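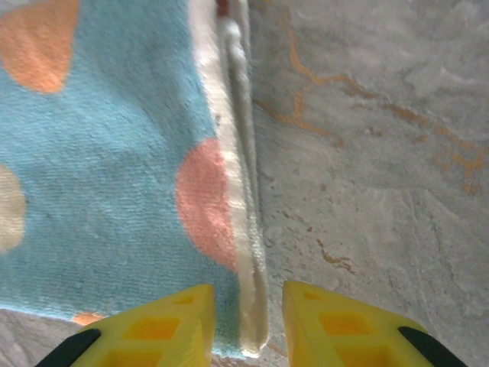 Figure 3. Wrist view at the corner of a towel hem, with a finger on either side.

Last updated: February 2022
Reading time: 11 min

3.2 Collecting the towel demonstrations

Each operator guided the grippers through the task by hand, using a pair of matching handles at the next bench. Siddiqui and Org shared the work and changed over every 45 minutes. We asked them to go for a corner or a hem first -- the middle of a towel gave the policy little to learn from. Colour and pattern were varied on purpose, so that the model would not favour one kind of cloth. 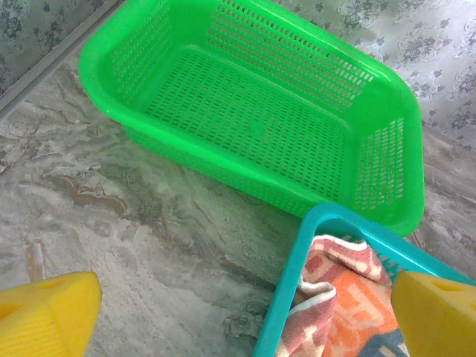

Baskets were shifted by hand between episodes, and the operator chose the order in which towels were handled. An episode ended when the operator let go of both handles. Those with a dropped towel were kept and labelled as such. In all we recorded nearly 3,000 episodes, most of them in January.

Two-handed grasps took the longest to learn. Org found it easier to hold one gripper still and bring the other to it, and Siddiqui later took up the same habit. 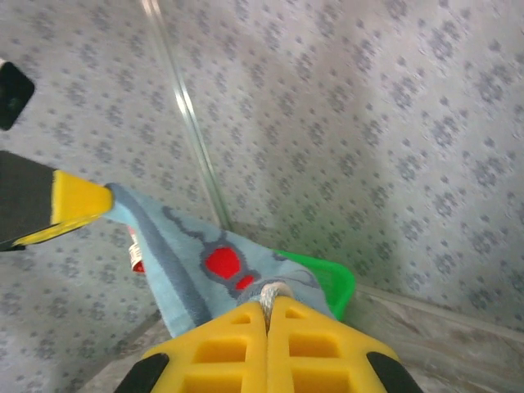 3.3 Labelling

Moura and Evangelista marked the start and end of every grasp, and Lacerda settled the cases where they differed.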